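Grimley Estate Humidity and Ventilation Study
Progress report to the Skona Housing Fund, second reporting period
Prepared by Imani Achterberg, project lead
February 20, 2026

1. Status

The study is in its second heating season. Logging continues in all enrolled flats, the window survey is complete, and the analysis of the first season's data has been delivered to the landlord in draft. Work package three (trickle vent trial) is four weeks behind the plan agreed at the start of the period. Work package four (tenant guidance) is on schedule. No change to the total budget is requested. One transfer between budget lines is requested in section 6.

2. Background

The Grimley estate consists of four blocks of the same construction: solid floors, cavity walls filled at a later date, and tilt-and-turn windows fitted in a single replacement programme. Complaints of condensation and surface mould rose after the windows were replaced. The landlord's working explanation was tenant behaviour, in particular drying clothes indoors with the windows shut. The study was funded to establish how much of the problem could be put down to ventilation habits, how much to the windows and their fitting, and how much to cold bridging at the lintels and slab edges.

There are 753 flats on the estate. Of these, 99 are enrolled. Enrolment is by consent of the tenant and is spread across blocks, floors and orientations as set out in the first report.

3. Monitoring

Each enrolled flat has one logger in the main bedroom and one in the living room, recording temperature and relative humidity. A further logger is placed in the bathroom where the tenant agreed. The loggers are the Hesex wall type. Outdoor conditions are taken from two stations on the roofs of the north and east blocks.

Data return has been better than in the first period. Most of the earlier losses were caused by loggers being moved behind furniture or put away in drawers. Fixing plates were supplied in the autumn and this has largely stopped. The remaining gaps are due to flat batteries, and to one riser cupboard in the east block where the receiver lost power during electrical works. The contractor had not told us of the works. The readings were held on the loggers and were recovered in December, apart from those of three units whose memory had already been overwritten.

Calibration was checked against a reference instrument at the start of the heating season. Two loggers read high and were replaced. Their earlier data has been corrected by a fixed offset and flagged in the dataset. We have kept the uncorrected values alongside.

4. Findings to date

4.1 Moisture load. Vapour excess, meaning the difference between indoor and outdoor vapour pressure, is higher in bedrooms overnight than in living rooms in the evening. This was not expected. The complaint records point mainly to living rooms, and the landlord's advice leaflet deals almost entirely with cooking and laundry. The overnight peak appears in flats with and without mould. It is steeper where bedroom doors are kept closed.

4.2 Surface temperature. Spot measurements were taken at lintels, reveals and external corners in a subset of flats. Lintels on the north elevations are consistently the coldest internal surface after the glazing. In the corner flats on the top floor the slab edge is colder still. Mould recorded by the surveyor coincides with these positions more closely than with any measure of humidity we have tested. The relationship will be set out with full figures in the final report, once the second season is complete.

4.3 Clothes drying. Tenants kept a simple drying diary for two weeks. Drying raises humidity in the room used and, to a smaller extent, in the hallway. The effect falls away within the day where a window is on tilt and persists into the next where it is not. In the draft model, drying explains less of the variation between flats than floor level does. The landlord has asked for this result to be checked with the diaries of the heaviest users removed. That check is under way.

4.4 Heating. Heating patterns vary widely. Some flats are held at a steady temperature and others are heated for short periods morning and evening. The second group has colder surfaces for a given mean air temperature. Tenants in this group mostly gave cost as their reason. The study has no budget to address cost, but the guidance should not assume that tenants can simply heat more.

5. Windows

The survey covered every openable window in the enrolled flats. It recorded frame condition, seal condition, operation of the tilt position, presence of a trickle vent, and any sign of standing water at the lower rail. The surveyor also noted whether drainage slots were clear. Blocked slots were found in all four blocks, most often on the road side, where the dirt is a fine black grit that packs into the channel behind the lower gasket.

Ease of cleaning turned out to matter more than the survey form allowed for. With the sash on tilt, the lower rail and the inside face of the frame can be reached from the room, but the drainage channel can only be cleared with the window in the turn position. Many tenants had never used the turn position, and in some flats the handle had been restricted by the landlord for child safety and the key had since been lost.

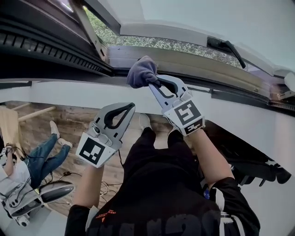 We have asked the landlord to confirm which handles are restricted and whether spare keys are held centrally. A reply is outstanding. Until it arrives, the cleaning section of the tenant guidance covers the tilt position only, with a note telling tenants to report a blocked channel through the repairs line.

Seals were generally sound. Where they had failed, the failure was at the hinge side and followed from a dropped sash. Adjustment of the hinge is a short job and does not need new parts. A list of affected flats has been passed to the repairs team.

The trickle vent trial is the part of the programme that is late. Vents were to be fitted in two groups, one on each side of the north block, with the remaining flats in that block as a comparison. The Valdebenito vent specified in the proposal can no longer be obtained in the frame width needed, and the nearest replacement has a smaller free area. After discussion with the landlord's surveyor we have accepted the replacement and will fit two per bedroom window where the head of the frame allows. The first group has been fitted. The second will be fitted next month, and its results will cover a shorter part of the heating season than planned. We propose to extend logging in the north block only into next autumn so that both groups have a comparable cold spell.

6. Budget

Spending to the end of the period is within the approved total. Two lines differ from plan. Equipment is overspent by 1000 pounds, owing to the fixing plates and the additional vents. Travel is underspent by 2000 pounds, as the reading of loggers has been done remotely in three of the four blocks. We request approval to move the equipment overspend across to the travel line. The balance of the travel underspend would be held for the extended logging described above.

7. Risks

Tenant turnover. Four enrolled flats have changed hands. In two the new tenant has agreed to continue; in the others the loggers have been removed.

Access. Evening appointments have a far lower failure rate than morning ones. The remaining visits have been moved accordingly, with some effect on staff hours.

Planned works. The landlord intends to renew the bathroom extractor fans in the south block. If this goes ahead during the season, the bathroom data from that block will be split into two series. We have asked for the fitting dates flat by flat.

8. Next period

Fit the second vent group. Complete the drying diary check. Repeat the surface temperature measurements on the top floor during a cold spell, with the same instrument and the same marked positions. Issue the tenant guidance in draft to the residents' panel and revise it before printing. Begin the final report, starting with the method chapter.

Comments (4)

northblock_tenant
My bedroom window has one of the lost-key handles. I reported it twice last year and was told it was not a repair. Can the list in section 5 be passed on to them as well?

R. Dunmore
Section 6 has the transfer the wrong way round, surely? If equipment is over and travel is under, the money moves from travel to equipment.

I. Achterberg
Yes, from travel to equipment. The wording will be corrected in the filed copy. On the handle, please send your flat number to the study address and we will add it to the query already with the landlord.

Top floor, east
Glad to see the corner flats mentioned. The wall above our wardrobe has been painted three times and the black comes back every winter in the same strip.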